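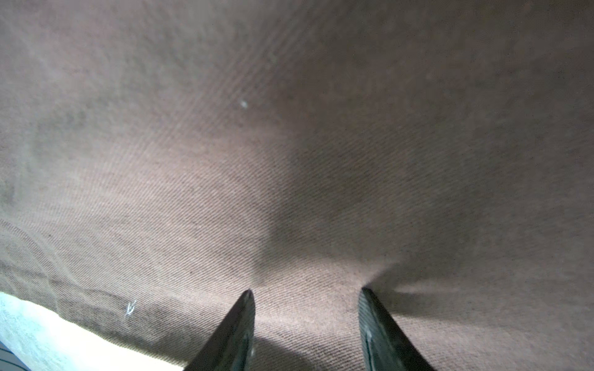
Figure 1. Wrist camera view with both fingertips against brown twill cloth.

Reading time: 4 minutes
Last updated: March

4.3 Setting up grasp detection for cloth

This section explains how to prepare the Irnia perception module for soft material. It assumes that you have finished the hand-eye calibration in section 4.2 and that the wrist camera is already visible in the Ponce control panel.

Cloth is more difficult than boxes or bottles, for the reason that it has no fixed shape. When the gripper is close, the fabric can fill nearly the whole image, as in Figure 1, and the module then has very few edges to work with. The default settings are made for rigid parts and should not be used.

Before you start

The robot must be in reduced speed mode. Put one piece of cloth on the table and choose a colour which is clearly different from the table surface. Remove lint where you can. Small white threads on dark cloth may be taken as feature points.

Caution: Keep your hands out of the work area during steps 5 to 8. The fingers can close without a warning sound.

Procedure

1. Open Ponce and select Perception, then Profiles.

2. Press Copy on the profile "rigid_default" and give the copy a new name. Do not edit the original, it is overwritten at each update.

3. Set Material to "Deformable". The field Edge Weight becomes grey and Texture Weight becomes active.

4. Set Texture Weight to 62. For plain cloth without a visible weave, a lower value usually gives a quieter result.

5. Move the arm to the viewing pose and press Capture. Wait until the status line shows "Map ready". This takes about 600 ms on the standard controller.

6. Check the mask overlay. The cloth should be covered and the table should stay free. If a pale table shows at a corner of the image, look at this corner first, as bright areas are where the mask most often leaks over the border.

7. Press Approach. The gripper goes down in small steps and the mask is calculated again after each step.

8. When the fingertips press into the fabric, look at the cloth between them. A soft crease in this place is what the planner searches for. Press Mark Crease and draw a short line along it.

9. Repeat steps 5 to 8 with the cloth in a different position, then press Save Profile.

Note: The fingertips are always in the lower part of the picture. They must be hidden from the detector with the finger mask, otherwise dark fingers on dark cloth can be read as folds. The finger mask is loaded together with the gripper file. If you use fingers from another supplier, draw it again by hand.

Note: A long fold can look very similar to the border of the cloth. Set Fold Filter to 2 if the planner chooses a fold when you wanted the edge. Higher values are slower - we do not recommend them for live work.

Timeouts

The planner stops after 3000 ms if no grasp is found, and the arm stays where it is. Press Retreat before you change any value. If you change the profile while the fingers are in contact, the old mask remains in memory until the next Capture.

If the timeout comes often, check the light before the software. Strong shadow makes the weave hard to read, and Texture Weight has then little effect.

Related items
4.2 Hand-eye calibration
4.4 Force limits for soft material
Drawing a finger mask
Roststead gripper file format
Lotbridge controller: status messages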